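Home Modules Timetable Reading list Contact

Household Textiles and Table Craft, Unit 13
Notes for the session on printed tablecloths in the working kitchen

Welcome back, everybody, and thank you for the lovely piles of cloth you brought along last time. We spent so long on stripes and checks that we never reached the botanical prints, so these notes make up for it, and I've let myself ramble a little.

A botanical print is any cloth whose pattern is drawn from plants: leaves, sprigs, ferns, seed heads, blossoms. Some are as careful as a page from a flower book. Others turn the plant into a sort of shorthand, and the one you will meet most often is the rose drawn as a loose spiral, a few turns of the pencil and there it is! Look out for it in the Awan sample book, where it comes up again and again (sheet 60 is my favourite).

When you study a print, start with the ground, by which we mean the colour behind the pattern. A pale grey or off-white ground is kind to food. Cabbage, leeks and celery all have those soft whites and light greens that can look tired on a bright cloth, and on a quiet ground they keep their freshness. Try it at home with whatever is in the vegetable drawer.
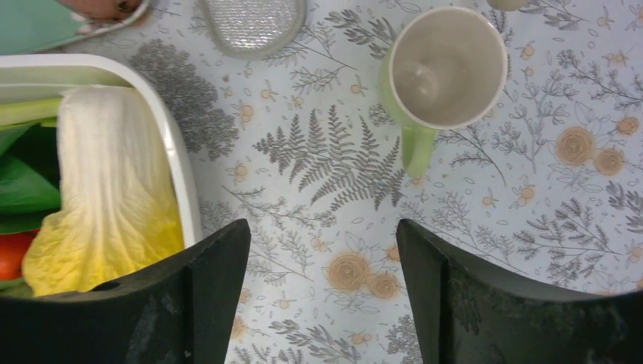 Next, think about how many colours the printer has allowed. Grey with one muted warm shade, such as a dusty orange, is a very old and very comfortable pairing. The grey does the drawing and the orange gives the eye somewhere to rest, so even a dense pattern, with hardly any bare ground left, needn't feel crowded. Fern fronds are useful in this kind of design, as all those narrow leaflets fill a large space while staying light.

After that comes scale. Lay a plain white dish or tub on the cloth and step back. A large motif will still read clearly beside it, while tiny blossoms and seeds will melt into a general texture. Neither is wrong, but you should be able to say which you are looking at, and I shall be asking!

For your folder, please choose one cloth you own or can borrow and write 221 words on its ground, its colours and its scale. Add a small pencil drawing of one motif. It doesn't have to be pretty. The Stoltosby pattern sheets are in the cupboard in room 306 if you would like something to work from, and the Rekus swatches are in the drawer underneath. Do put them back in order, please.

Next time we go on to hems and corners, so bring pins.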